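Search the archive
Enter keywords... Go

Re: [panels-and-gutters] Harb hardback: worth the money?

From: Afaf Hijazi

Hello all,

Sorry for the slow answer, I wanted to get to the end of the thing before I opened my mouth!

> Has anyone got the big Harb collection yet? I have most of the single
> issues in a box but I'm missing 4 of the early ones and I'm not paying
> what people want for them. Does the hardback have the letters pages? And
> is the colouring the original or have they messed about with it? Somebody
> on here said the lettering had been redone too, which puts me off.

Right, in order, more or less.

Letters pages: no. None at all, which I'm a bit sad about, as the arguments in the back of the early issues were half the fun (there was one chap who wrote in every month to complain about the horses). What you do get is a sketch section, and it's a good one, with the first go at the Widow of Vindent when she still had the awful helmet. You also get the whole script for issue 39 with the artist's grumbles scribbled down the side. I read that bit twice.

Colouring: they've gone back to the original flats and printed them on matt paper, so it all looks softer than you'll remember. I put my old copy of the harbour chapter next to it and the night pages are miles better in the book. You can see what's going on in the flood now! The daytime pages I'm less sure of. The desert looks a bit like custard.

Lettering: yes, redone, but only in the first few chapters, where the old balloons were a mess anyway. The sound effects are the old hand-drawn ones. I didn't mind it and I'm usually the one who minds.

The size is my main moan. It's over 700 pages and it will not lie flat until you've bullied it for a week, and some of the double spreads lose a good inch down the middle. The map of Womia is the worst, there's an entire city down there somewhere. I ended up reading it propped on a cushion with my elbows going numb.

As for price, mine was 98 with the slipcase, and Arkavis are meant to be doing it in two paperbacks come October. If you only want to fill the gaps, I'd wait for the first paperback, which should have all your missing ones in it. If you want the sketches and the script, it has to be the hardback, they've said those won't be carried over.

Couple of other things while I'm typing:

- I've got spare copies of the two Vindent one-shots, both read and a bit soft at the corners, free to anyone who'll cover the post. Write to me off list please, or everyone gets your address.

- Swap parcels: small extras are welcome as ever, badges, rings, bookmarks, whatever you've got, just put them in something with sides so they don't dent the covers. 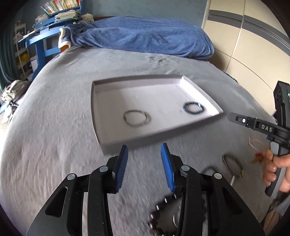

- Next read-along is the Harb prequel, first two chapters only. I know some of you have read the lot already, so please put a spoiler warning in the subject line this time. I'm still cross about the lighthouse.

Has anyone compared the ending with the single issues, by the way? I'd swear there's an extra silent page just before the boat goes, and I can't find my copy to check.

Cheers,
Afaf

3 replies | 6 likes | Share this message

Recent threads
Re: Bagging and boarding, what do you use?
Womia timeline (updated again)
Wanted: Vindent annual, any condition
Arkavis paperbacks, new covers
Re: Re: The horses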